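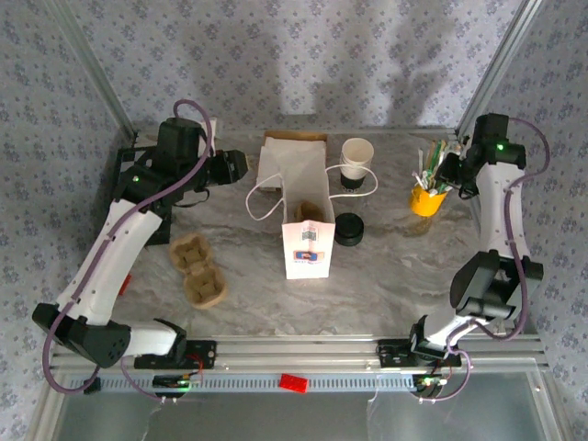

Two robot arms at a packing table. The lid for the cup is the round black thing lying in front of it.

The Robot That Wouldn't Let Go
A true story about a stuck hand, a red button, and one very flat paper cup

Suppose your job is to pack somebody's takeout order. Pick up a cup. Put on the lid. Grab a few napkins. Drop it all in the bag. You could do it while humming, and you'd only mess up if the song was really good.

Now suppose you're a robot arm. You have no skin, no common sense, and only two fingers. Suddenly a paper cup is one of the hardest things in the world.

At a workshop in Inville, a pair of robot arms called Giritz and Wistum are learning this job. Giritz works on the left and Wistum works on the right. They were named by the engineers, who had apparently used up all the normal names on their cats.

What went wrong

One morning in January, Wistum was told to pick up a paper cup and hold it steady. It closed its gripper on the cup. So far, so good. Then it kept closing.

The cup bent. The cup folded. The cup became something you could have mailed in an envelope. Wistum went on squeezing with great concentration, like someone who has been told to hold on tight and is going to do it until retirement.

Fraser Swanson, the engineer on duty, pressed the stop button. The arm stopped moving. The whole thing had taken 17 seconds, and the only one hurt was the cup.

Was the robot angry at the cup?

No. Robots don't get angry, even at cups. Wistum was doing exactly what its numbers told it to do, and one of its numbers was wrong.

When you pick up a paper cup, your fingers feel it start to give, and you ease off before you've even thought about it. Wistum's gripper can't feel like that. It has a sensor that measures how hard the fingers are pushing and sends a message to the computer. The computer reads the message and decides: squeeze more, squeeze less, or stay put.

The message travels along a wire. That morning, the plug at the end of the wire had wiggled partway out. The computer kept getting the same message over and over, and the message was zero.

Zero means "I am not touching anything." So the computer said, "Squeeze more." Zero. "More, then." Zero. You can see where this was headed. The cup couldn't.

How do you find a fault like that?

Slowly, and with a lot of sighing.

Fraser first thought the program was to blame and read through it twice. The program was fine. Then he blamed the cups. The cups were fine too, apart from that one. Finally he switched off the power, followed the wire along with his finger, and felt the plug move. He pushed it back in until it clicked. Finding the problem took 80 minutes. Fixing it took 2 seconds, and engineers will tell you this is a pretty normal day.

What they changed

A plug that comes loose once can come loose again, so the plug now has a clip to hold it in place.

The program got a new rule as well. If the fingers are closing and the sensor still says zero for too long, the arm has to stop and call for a person. In other words, the robot is now allowed to say "Something seems off," which is more than it used to be able to do.

There's a third change. Before work starts, each gripper has to squeeze a block of foam named Moncrieff. If the numbers look right, the cups can come out. If they don't, the cups stay in the cupboard, where they are safe. Moncrieff has not complained so far.

What about the stop button?

Big machines often have one. It's usually red, and big enough to hit when you're in a hurry. In this workshop, anybody is allowed to press it, including visitors, and you don't get in trouble for pressing it when nothing was wrong.

The other rule is that hands stay out while the arms are switched on. A robot with a broken sensor can't tell a cup from a thumb. If you ever visit a place with robots, stand where you're told to stand, even if the robot looks asleep.

Words to know

Gripper: the part at the end of a robot arm that grabs things.
Sensor: a part that measures something, such as light, heat, or pushing.
Fault: something in a machine that isn't working the way it should.
Moncrieff: a block of foam.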